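Search this list - Go
Reading time: 1 min

From: Mehwish Sethi
To: Equipment planning list
24 January 2021

Dear colleagues,

Junaid Jadoon wrote:
> Can the spare finger sets wait until the second
> order? Bodora quotes 1,187 per set.

I would advise against it. The fingers are the part most likely to need replacing, and Gronine gives a delivery time of over 10 weeks.

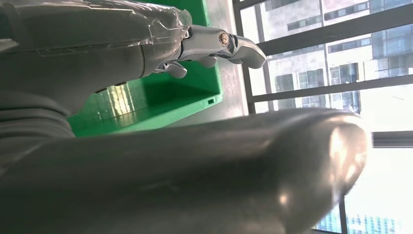
The budget agreed in December allows for two sets - one for each hand - but makes no provision for wrist covers. I propose that we add these now, under the same heading. 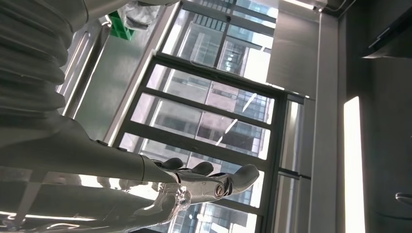
Hand and ribbed sleeve, beside the window.

Please send any objections to Shabnam Rind before the order is placed.

Yours sincerely,
Mehwish Sethi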